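FM 2: Facilities Operations and Maintenance
Unit 9 – Slip Resistance of Floors in Wet Rooms
Course handout, revised Mon 16 April
Instructor: Hipólito Cáceres

9.1 Scope

This unit covers walking surfaces in showers, changing rooms and pool surrounds. Kitchens and loading docks are covered in Unit 10. Stairs and ramps are mentioned only where the slope of a shower floor matters. Bring the Lepik Street floor plans to class; we will use them again in section 9.6.

9.2 Terms

Friction is the force that resists sliding between two surfaces in contact. The coefficient of friction is that force divided by the force pressing the surfaces together. It has no unit.

Static friction applies before movement starts. Dynamic friction applies once the foot is already moving across the floor. For most materials the static value is the higher of the two. A floor can therefore feel secure to someone standing still and give very little grip once a heel begins to slide. Reports should always say which value was measured.

The coefficient belongs to a pair of surfaces and to whatever lies between them. A statement such as "the tile has a coefficient of 0.6" is incomplete. The report must also give the slider material, the contaminant (clean water, soapy water, oil) and the direction of the test.

9.3 What water does

A thin film of water separates the foot from the floor. At low speed the film is squeezed out and contact is restored. At higher speed, or with a thicker liquid, there is not enough time for this and part of the load is carried by the liquid. Soap makes matters worse in two ways: it lubricates, and it leaves a residue that becomes slippery again at the next wetting.

Surface texture gives the liquid somewhere to go. Two scales are of interest. Fine roughness, too small to see, breaks through the film at the point of contact. Coarse relief, such as ridges, studs and grout joints, provides drainage channels. A surface with coarse relief and smooth, polished tops may still perform poorly. Wear usually removes the fine roughness first, so a floor can lose grip with no visible change in pattern.

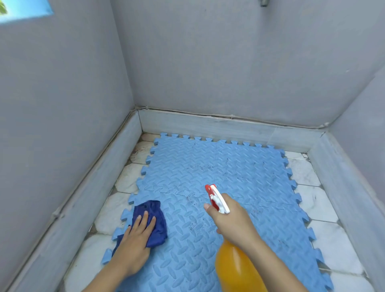
Soil collects in the low parts of any relief. As the channels fill, drainage falls and the film at the contact points gets thicker. Body oils and hard water deposits bind the soil, and plain rinsing removes little of it. Cleaning frequency is for this reason treated as part of the slip resistance specification, and it must be written into the maintenance plan along with the product and the dwell time.

9.4 Test methods

Pendulum. A weighted arm with a rubber slider swings down and brushes the floor. The height of the follow-through gives the reading. The method is portable and works on wet floors. It is less reliable on heavy relief, where the slider can bounce.

Ramp. A person walks on a sample while the ramp is tilted, and the angle at which they slip is recorded. Barefoot and shod versions exist, and the results can't be swapped between them. This is a laboratory method and tells you nothing about the floor after installation.

Drag sled. A powered or hand-pulled sled measures the pulling force directly. Results depend on keeping a steady speed. The department owns a Zerker sled, which students may sign out after the October practical.

Readings from different methods should not be converted into one another. The scales are not related by any simple factor.

9.5 Worked calculation

A sled with a normal load of 1255 N is pulled at constant speed over a wet floor. The pulling force is 373 N. Find the dynamic coefficient of friction.

Coefficient = 373 / 1255 = 0.297

Report this as 0.30. The load and force are given to at least three figures, but repeat runs on a wet floor rarely agree that closely.

Now assume the floor slopes toward the drain. On a slope, the smallest coefficient needed to stand without sliding equals the tangent of the angle. For a slope of 2 degrees this is 0.035. The effect is small, but it adds to the demand made by walking, and turning or stepping over a threshold adds more.

9.6 Case: the Holell changing block

The Holell block had smooth glazed tile in the shower rooms. The owner asked for a choice between acid etching, a clear coating marketed as Jonis, and full replacement. Etching restores fine roughness at low cost, but the result fades with traffic and the opened surface holds more soil. A coating depends almost entirely on preparation – any soap residue left under it will cause early peeling. Replacement has the highest first cost and requires the drains to be reset.

The report recommended etching, with pendulum readings before treatment, directly after, and again at the end of the first season. Readings were to be taken in two directions at right angles, at the shower entry and at the drain. 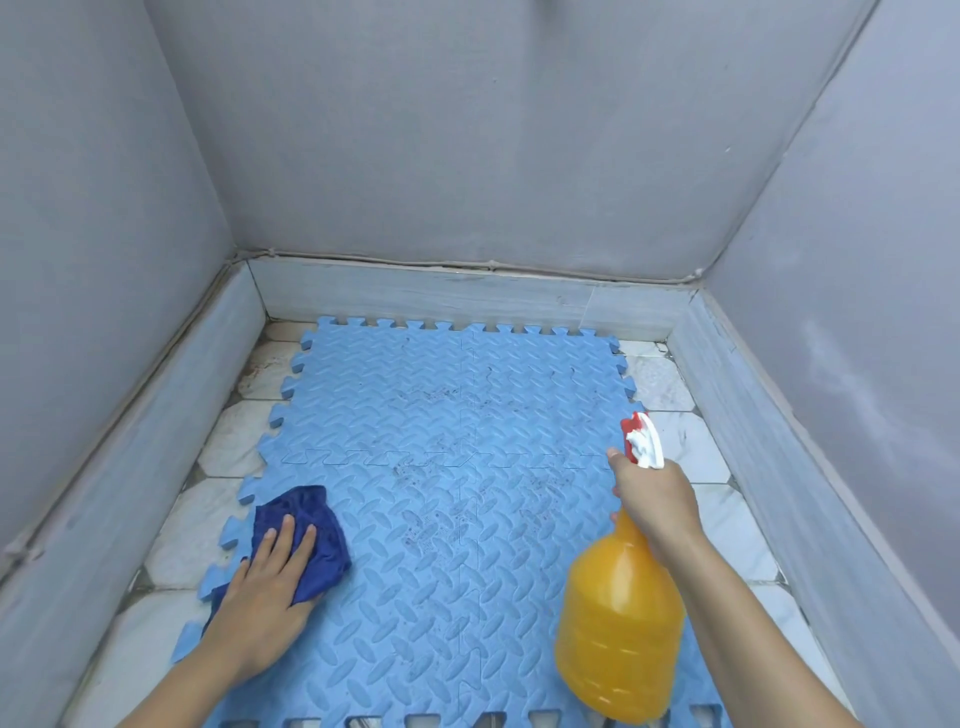

Costel Stoyanova disagrees with that recommendation, and her written comment is kept in the course file. In her view the readings before treatment were taken on floors that had not been properly degreased, so the tile itself was never tested. She would have changed the cleaner, repeated the pendulum test, and only then asked whether etching was needed. She also objects to the single follow-up visit, which gives no idea of how quickly the treatment wears.

Students should be ready to argue either position. Note that the comment does not dispute the choice of test method, only the state of the floor when it was used.

9.7 Problems

1. A sled with a normal load of 200 N needs a pull of 90 N on a dry floor and 52 N on the same floor when wet. Calculate both coefficients and the percentage loss.

2. Explain why a barefoot ramp result should not be used to select flooring for a corridor where shoes are worn.

3. Write a cleaning clause for the Lepik Street showers. State the product type, dilution, dwell time, rinse and inspection interval.

4. Using the tangent rule in 9.5, find the smallest coefficient needed to stand on a slope of 5 degrees.

Written answers to problems 1 and 3 are handed in at the start of Unit 10.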